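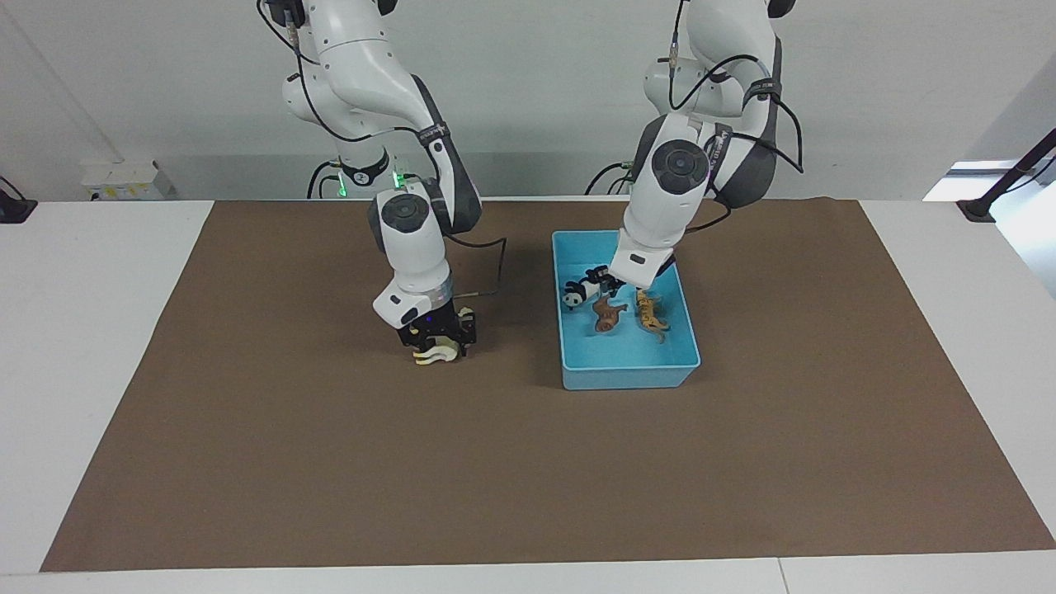

Two robot arms over a brown mat, one holding a small animal figurine.

ADOV OPEN GOLF TOURNAMENT RETURNS TO SUKHAM IN MARCH

SUKHAM, Mon 15 January – Adov Golf confirmed today that the Adov Open will return to the Derkach Course at Sukham Golf Club in March, with the field playing 18 holes on each day of the event.

Entries are open to professionals and to amateurs with a handicap of 2 or better. Applications must reach the tournament office by the 31st of this month. Players who finished in the top 3 last season are exempt from qualifying.

The Derkach Course has been lengthened for the tournament. A new back tee is in play at the closing hole, and two fairway bunkers have been rebuilt. The practice green will remain open to club members until the week of the event.

Gavis continues as title partner of the junior clinic, which will be held on the driving range before the opening round. Places are free but must be booked through the club.

Tickets are on sale now at the Sukham clubhouse. Tee times will be published after qualifying.

Media inquiries: Adov Golf Press Office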